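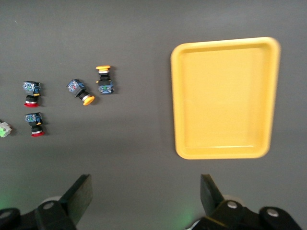 Fig. 1. Push-button switches and a yellow tray on a gray work surface.

Livestock Health, Week 3: Lameness in the Flock
Handout for September 16, 2022

Bring this to the practical. Copies left in the pen will be eaten, and not by the students.

1. Scoring

We use a four-point scale in this course. 0 is a sound sheep. 1 is a short stride with a nodding head. 2 is a sheep that will not put full weight on one foot. 3 is a sheep grazing on its knees, which you should have noticed last week.

Watch them walk before you catch anything. A sheep being chased by a sophomore looks sound on all four feet.

2. The usual suspects

Scald: red, sore skin between the claws, no loose horn. Common in lambs on wet pasture.
Footrot: horn lifting away from the sole, and a smell you will take home with you.
Abscess: one hot, swollen foot, usually one very unhappy ewe.
Stones and thorns: look for these first. It is embarrassing to find them third.

3. The Mavholm records

The Mavholm flock had 1,308 ewes at the fall check. Of these, 1,121 scored 0, leaving 187 for you to argue over. Work out the percentage lame before class. If your answer is over 100, work it out again.

The Flavness records are on the course page. They are handwritten and the sevens look like ones.

4. Trimming

Older textbooks tell you to pare the foot hard. Don't. Cutting into live tissue slows healing, and blood on the knife can carry infection to the next sheep. Disinfect between animals.

Reading: Eyvindsson course packet, chapter 2. Skip the part on footbaths, we do that next week.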